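Progress report to the Trestbridge fund – good practice for two-armed handling cells
Prepared by Morenike Lawal, Skamthorpe workshop, February

Thank you again for your patience over the winter, and for the kind note that came with the second payment. We have now used 2226 pounds of the 4000 you granted us, most of it on bench time, and I am glad to say the rulebook is taking proper shape.

The first chapter covers what should happen before anything is picked up. Tobiloba Ekwueme has drafted it so that the operator opens the grippers fully, looks over the fingers and checks the route is clear. 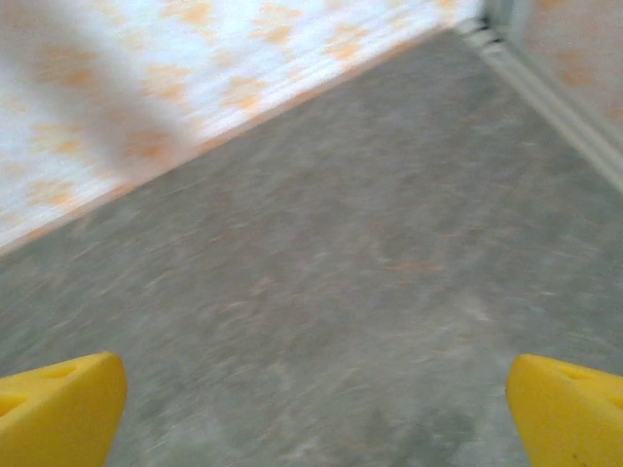
We argued quite happily over whether that check belongs at the start of a shift or at the start of every run, and settled on every run. It is a little tedious, but new people pick it up quickly.

Chapter two deals with small items and how firmly they may be held.

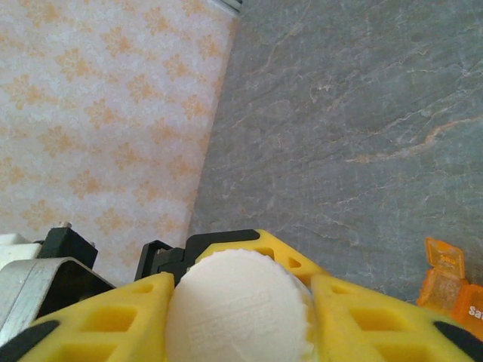
A small white item held between the yellow fingers, with an orange case open nearby.

Emanuel Sima would like a separate page for bottles and caps, and I think he is right – a cap can be pushed askew by a finger that comes in from one side, and our draft said nothing on the matter. 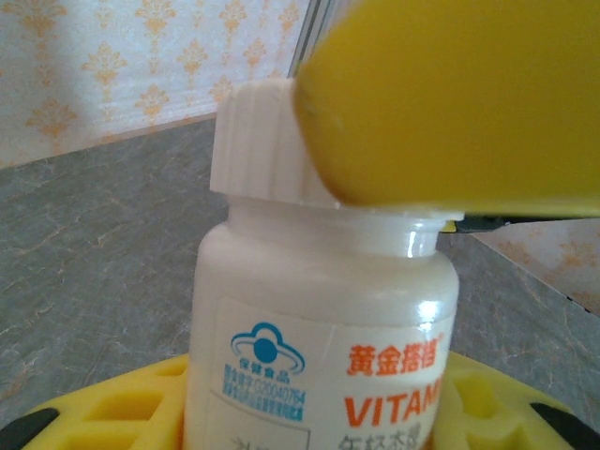
His page asks for the bottle to be seated in a holder first, and for the approach to be slow over the last stretch. Binta Edet is testing the wording on colleagues at Onyeka who have never seen our bench.

The last chapter, on sharing the table, is the one I am proudest of. Only one arm may work at an item unless the task sheet names both.

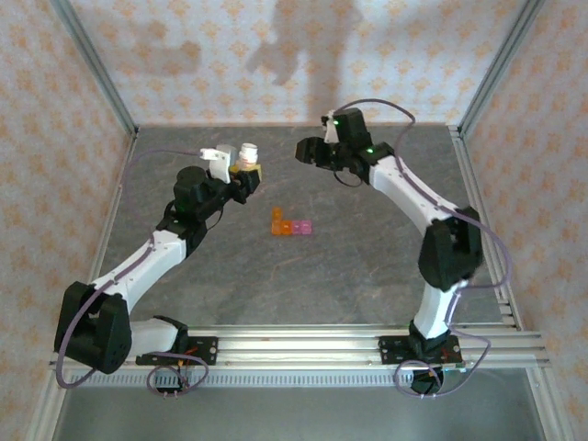

The left gripper at the bottle, the right one open and empty towards the back of the table.

Still to do: the section on people standing near the bench, and cable checks, which Omolara Wike has promised by the next report.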